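Dilmont Council Group Answers Critics on School Meals and Bus Fares

Dilmont, October – The leader of the majority group in the Dilmont town council, Senan Cullinane, has said that his group delivered the main points of its program, and that families with low income already feel the difference.

Mr. Cullinane spoke on Wednesday evening to residents at the MacAulay Hall. He said that 1347 pupils now receive a free lunch on every school day, and that the reduced bus fare for pensioners will stay in place through the winter.

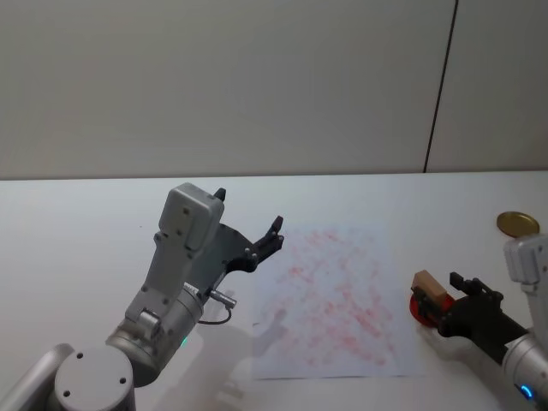

He reminded the residents that the opposition voted against both measures in the spring budget. "They told us that the town cannot pay for it," he said. "We have paid for it, and we did not raise the property tax."

The group leader admitted that the road repairs in the Pudeck district are late. Of the 13 streets in the plan, seven are finished. The contractor, Feltis, has promised to the council a new schedule before the end of the month.
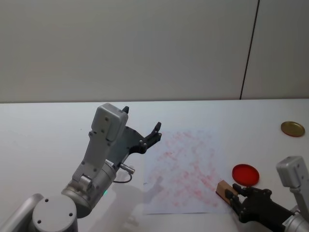 By Jinfeng Jiang, Press Office of the Majority Group

Residents of Pudeck asked why the work on the lower streets was stopped during the summer. Mr. Cullinane answered that the water pipes under two of the streets were in worse condition than the survey had shown, and they had to be replaced first. He invited the residents to bring their complaints in writing to the group's office, where every letter will receive a reply.

He also called on the party's members to visit households in all districts and explain to them how to apply for the heating allowance. Many older people, he said, have the right to this help but do not ask for it.

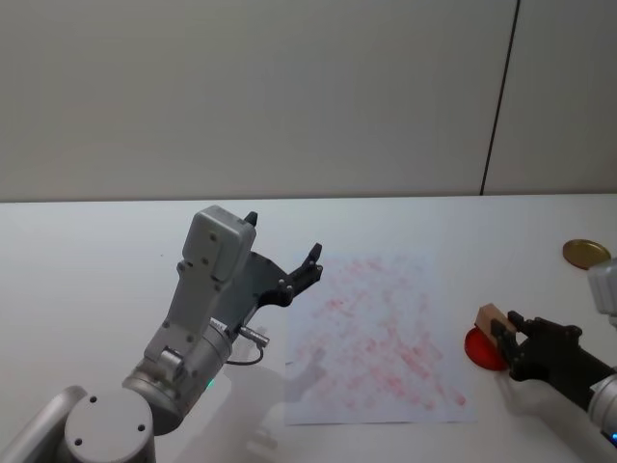
Next Public Meeting

The next meeting with residents will take place in the Pudeck library at 7 in the evening. Entrance is free and no registration is needed. Questions for the group leader can be handed in at the door.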